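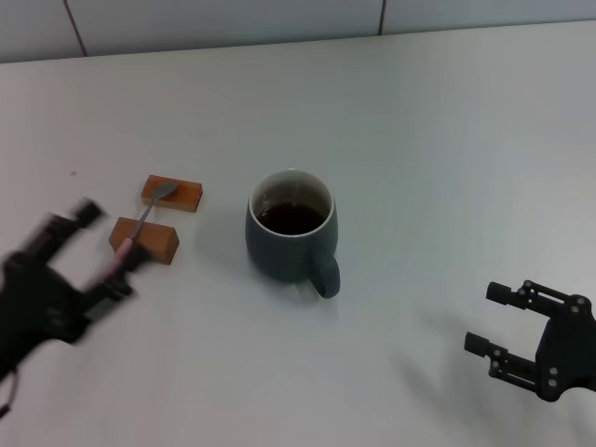 Does the afternoon cutoff work?

Every fall the same advice goes around: no coffee after 2, and you'll sleep like a child. I've repeated it myself in this newsletter. Then Mirjam Martens wrote in to ask where the number comes from, and I had no good answer.

So I went looking. Caffeine does hang around in the body for hours, and how many hours depends a lot on the person. That much seems solid. A single clock time that suits a night-shift nurse and a retired teacher equally well is harder to believe.

The sleep app Tadari now sells a "caffeine plan" on the strength of a survey of 66 users, all of whom were already paying for the app. They said they slept better. I'm sure they did say that. Nothing was measured, and the plan also tells you to go to bed earlier - which might have had something to do with it.

Nektarios Giannakopoulos tried it for 6 weeks and reports no change, except that he's now cross at dinner. One man isn't proof either, but he didn't charge me for it.

If you've kept a sleep diary with and without the late cup, send it in. I'll print the dull ones too.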